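The Case for a Plain Pale Tabletop

Theano Pappas bought her work table secondhand in December and spent most of the winter deciding what to do about the top. She had wanted oak. What she got was a flat, pale surface with a matte finish, and she has stopped looking for a replacement.

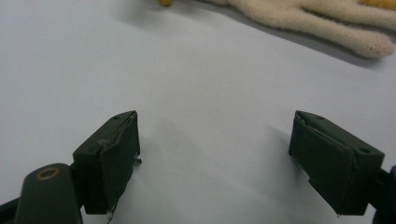
By Žofie Šimko
15 March 2024

Pale tops went out of favor in home workrooms for a while. Buyers complained that they showed every mark. Pappas, who mends clothing and re-covers lampshades from a back room in Kenddale, says that is what she likes about hers.

"If I drop a pin, I see it," she said. "On my old table I found them with my elbow."

The old table was dark and glossy. Under a lamp it threw the light back at her, and by late afternoon she was tilting her head to see a seam. A matte surface spreads the light out, so the lamp can stay in one spot all day.

Fulgencio Beltrán has been refinishing tables at the Aguirre workshop for 9 years. He says customers tend to ask about color first and should ask about sheen. A glossy white top can be as tiring to work on as a glossy black one. He suggests taking a sample home and setting it down near the window, then looking at it again after dark with the lamp on.

Color does matter once the sheen is settled. Bright white can look blue in a north-facing room. A white with some gray in it is easier to live with and hides dust a little better, though specks of lint and thread will still show.
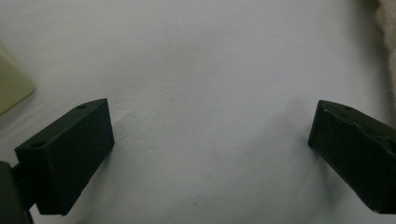 A pale surface keeps dark edges easy to see.

Cleaning is simple, but matte finishes do not like to be scrubbed. Beltrán uses a damp cotton cloth and a drop of dish soap, then dries the top with a second cloth. Scouring powder will polish a shiny patch into it, and the patch stays. For glue, he waits until it has set and lifts it with a plastic scraper held nearly flat.

Pappas keeps a cutting mat against the wall and pulls it out when she needs a blade. Hot irons go on a folded wool blanket. She clears the table every evening, a habit she did not have before, and wipes it in the morning before the first job comes out of its bag.

Her next purchase is a stool. The one she has is roughly 2 inches too low, and she has been sitting on a cushion.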